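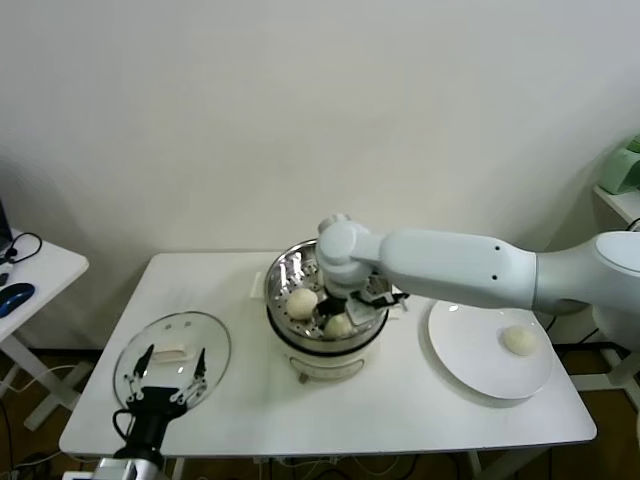
Ivov, June

Is an electric steamer worth it for frozen buns?
posted by Zestach

I eat bao maybe twice a week and do them in a pan with a rack and a lid. My sister swears by her plug-in steamer, but I've been let down by gadgets before. The one I'm looking at says 600 watts and claims "perfect buns in minutes". How many minutes? The box doesn't say. Is it any better than a pan?

Vashisht
Depends what you call better. Mine is 810 watts and takes up to 15 minutes from frozen, same as the hob. The bottoms still go soggy unless you put paper under them – the adverts leave that out. What you do get is a timer. I wouldn't pay more than 60 for that.

Bimia
get the 1000w one, more watts = better

Vashisht
More watts boils the water sooner, that's all. Once it's steaming the dough takes as long as it takes. Check how much water the base holds and whether you can top it up halfway. If the shop can't tell you, keep your pan.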